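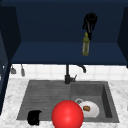

Most readers, according to one reviewer of the Salinas sequence, never notice that the second volume begins before the first one ends. The remark is a fair place to begin a study of overlapping series. It names the problem that occupies this chapter: how a reader orders events that the books themselves present out of order.

## 4.1 Publication order and story order

A series has at least two orders. Publication order is fixed by the dates on which the volumes appeared. Story order is fixed by the events told. In many series the two match closely enough that the difference can be ignored. In the Salinas books they don't. The second volume, *Terkix*, opens 15 years before the closing pages of the first, *Brurus*, and reaches the same April flood from the other bank of the river.

A **paired scene** is an event narrated in two volumes from different points of view. The flood is the clearest case. *Brurus* gives it almost 400 lines; *Terkix* covers it in a single paragraph and moves on. A reader who takes the books in story order meets the short version first and has little cause to mark it as important.

## 4.2 Rereading as a method

Rereading changes what counts as information. On a first reading, the letter that opens *Terkix* is a piece of background. On a second, it dates the whole volume - the sender is already dead in *Brurus*. Nothing in the wording of the letter has changed.

For the exercises in this chapter, keep a log with three columns: page, event, and the earliest point at which the event could have been dated. Page references are to the one-volume Jomach edition (832 pages). Older printings number each book separately, and the references won't match.

Section 4.3 applies the log to the flood. Section 4.4 takes up the harder case, in which two paired scenes disagree about who was present.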